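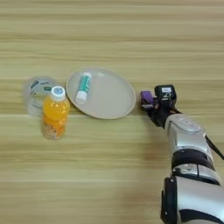
Orange drink, clear cup and plate on the wood table.

How to serve a bottled orange drink on a bare wood table

Bare wood marks easily, and sugary drinks are worse than water. I use the same routine for every table in the house, light or dark.

Before you start
Wipe the table with a barely damp cloth, then dry it along the grain. If you oiled the wood recently, give it 2 days before you put anything on it.

Setting out
1. Dry the bottle all over, especially the base. A cold bottle will sweat again in a warm room, so put a coaster under it if it will be out longer than 30 minutes.
2. Keep the cap on and turn the bottle over a couple of times. Don't shake a fizzy one.
3. Set the plate next to the bottle. A shallow plate with a raised rim is best - it catches crumbs and gives you a place for the cap.
4. Move the cup out in front before pouring. Clear plastic is hard to see on pale wood and easy to knock over.
5. Pour slowly and stop well below the rim.

If you spill
Blot, don't rub. Follow with a damp cloth and a dry one. Sticky spots need a drop of dish soap in warm water.

Lanying Dong
Updated March 2026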